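Right, long thread, get a cup of tea. It's the one about the arm and the fault that ate most of my July. A few of you asked and I kept saying "soon", so this is soon.

For anyone new: I work in a small robotics workshop in Stulcombe. We have an arm on a bench frame, a two-finger gripper, a camera at the wrist, and a job that sounds like something you'd give a toddler. Pick up wooden blocks. Put them down somewhere else. Do it again until everyone's sick of it.

The gripper is a Trurell and the controller is an Allent. I like them both, mostly. I'm saying that early so you don't think this is a thread about slagging off suppliers. The fault was ours. It took me an embarrassing amount of time to get to that sentence.

So. The first sign of trouble was a block going across the room. It wasn't dropped, it was properly flung! I was at the other bench with my back to it, heard a crack, and found a block under the radiator. The arm was sat there with its fingers open looking like it had done nothing.

I wrote it off. You do, don't you. Bad grip, slippy paint, whatever. I put the block back and pressed go, and it ran clean for the rest of the morning, so I felt very clever and went for lunch.

After lunch it did it twice more. The second one went past my elbow. A small wooden block doesn't weigh much, but I'd rather not have one in the eye, and that's when I stopped feeling clever and pressed the big red button.

(Side note. Press the button. I hovered over mine for a second or two because I had a nice long run going and didn't want to lose the log. That is a stupid reason to hover and I've told myself off for it.)

I wrote it up as a near miss that afternoon. There was a bit of eye-rolling about filling in the form for a toy. But the form doesn't ask how silly the object was, it asks what could have happened, and what could have happened was my face.

Next job was working out why. My first theory was grip force. We had it capped at 24 newtons, which is plenty for a painted block and not enough to do much damage if you get the angle wrong. I checked the setting and it said 24. I checked again in case it had been lying the first time. Still 24.

Second theory was the finger pads. They'd gone shiny, so I swapped them. Felt productive! Changed nothing at all. Next fling came before I'd even put the screwdriver away.

Third theory was the paint on the blocks, and I'm a bit ashamed of this one because I spent an evening rubbing them with different cloths like I was polishing the family silver. My other half came in, looked at me, and went out again.

By then I'd got the arm running at a crawl with the guard panel up, and I was watching it through the panel like telly. Slow was the best decision I made in the whole business. At full speed you see a block, then you see no block. At a crawl you get to see the stupid thing happen.

And the stupid thing was this. The fingers came down a bit off to one side, so one of them landed on the edge of the block where it should have gone past it. The arm carried on pushing down. The block tipped, got pinched on its corner, and the fingers squeezed it out like a wet bar of soap. Ping.

So it was never the grip. The grip was fine. The arm was going to the wrong place, and only sometimes, and only by a little bit. Anyone who's done this work has just groaned, because "only sometimes and only by a little bit" is the worst fault there is.

I did what I should have done on day one and logged everything. Where the camera thought the block was, where the arm was told to go, where it ended up. 300 picks, all at a crawl, all behind the panel. I got through a lot of biscuits.

The early picks were spot on. Then there was a drift, a tiny one, always the same way. By the end of the run the fingers were coming down nearly a finger's width out. I restarted the arm and it was spot on again. Then the drift came back.

Which explains the clean morning, by the way. I kept restarting it every time I got fed up, and every restart was quietly fixing the thing for a while. I was curing the patient each time I went to examine it.

My money was on heat. Arm warms up, something swells, camera bracket moves. It's a lovely theory and I was very attached to it. I taped a thermometer to the bracket and everything. The bracket warmed up by next to nothing and the drift carried on without it.

Then I spent a whole day sure it was the Allent, and I drafted a slightly huffy email to their support desk. I'm so glad I didn't send it. Always leave the huffy email overnight.

What it was, in the end: the cable. The camera cable runs back along the arm and it was clipped down a touch too tight at the wrist. Each time the wrist turned, the cable gave the camera a tiny tug. The mounting screws weren't fully home, so each tug shifted it a hair, and over a few hundred picks the hairs add up.

But why did restarting fix it? This drove me up the wall. The start-up routine swings the wrist all the way round the other way, and that pulled the camera back to more or less where it began. I had to sit down when I saw that. The fault was resetting itself, beautifully, every single time.

And who'd clipped the cable and done up the screws? Me. Back in the spring, when we moved the camera, with a note saying "tighten properly later". I found the note. It was in my handwriting and it was underlined.

Fix one: tighten the screws, with a paint mark across each head so you can see if one has turned. Fix two: a proper loop of slack at the wrist. Total cost was some paint and a cable tie.

But I didn't want to leave it there. The loose camera was the cause, fine, but the bit that scared me was the arm carrying on pushing when it had obviously landed on something. A finger hitting the top of a block should mean stop. Ours meant push harder.

We did have a limit on the downward push. It was set to 900 in the controller's own units, left over from a different job with much heavier parts, and it had come across when we copied the settings file. It's now 500 for setting up the heavy stuff and 300 for blocks, and the arm won't start the block job unless it reads the lower one back.

I tested it the mean way. Shoved the camera over on purpose, panel up, let the finger come down on a block. It touched, stopped, lifted off and put up a message. The block stayed where it was. I did a small dance. Then I did it again a lot more times in case the first go was luck.

The other change is dull and I'd recommend it to everybody. At the start of each run the arm now looks at a fixed mark on the bench frame and checks the camera sees it where it should be. It does the same every so often through the run. If it's out, it stops and asks for a human.

And the panel stays up now, even for blocks. I used to take it down for "quick ones". I don't any more. I also sit side on to it, which is daft with a panel there, but my elbow remembers.

A couple of you who've used the Quaye mounts asked if they'd have avoided this. Maybe? They do hold the cable for you. But I could have left those screws loose as well, I'm quite gifted that way.

We're back up to normal speed and I've had no flings since the fix. I'm not calling it cured yet. I want a good few long runs with no restarts in the middle, seeing as restarts were the thing that fooled me.

If you've got an arm with a wrist camera, go and give the camera a gentle wiggle tonight. Power off first, please. And if yours moves too, come and tell me, I'd like some company.

Anyway, that's me done, the kettle's on and I've got blocks to get back to.

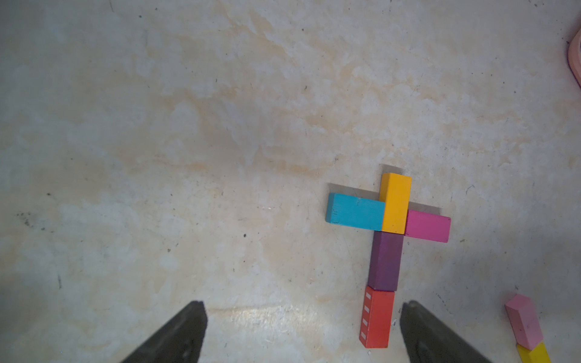
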